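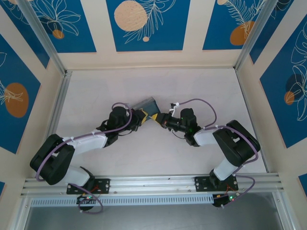

Setting up a work surface for small parts

Clear the table before you start. Wipe it down with a damp cloth and let it dry. A pale top is best for small parts, and if yours is dark, tape down a sheet of white paper.

Decide where the middle of the table is and keep it free. Everything you handle gets handled there. Tools and boards go along the front edge or off to the sides.

Next, run the cables. Start at the base and work outward, fastening with a small cable tie every 10 centimeters. Leave a loop of slack wherever something bends. Pull the tie snug, then stop. If the cable flattens, cut the tie off and use a new one. Trim the tails flush with side cutters.

Anything bolted to a slotted aluminum rail should be put on finger tight first. Slide it to its place, check it with a square, and then tighten the bolts a little at a time, going back and forth between them.

Pick up flat, rectangular pieces by the edges. Hold the piece at a slight tilt so the light falls across the top, and scratches will show. Set it down on one long edge and lower it.

When you finish, put the parts back in their trays and check the floor.

Lawal Akpan
Last changed October 8, 2005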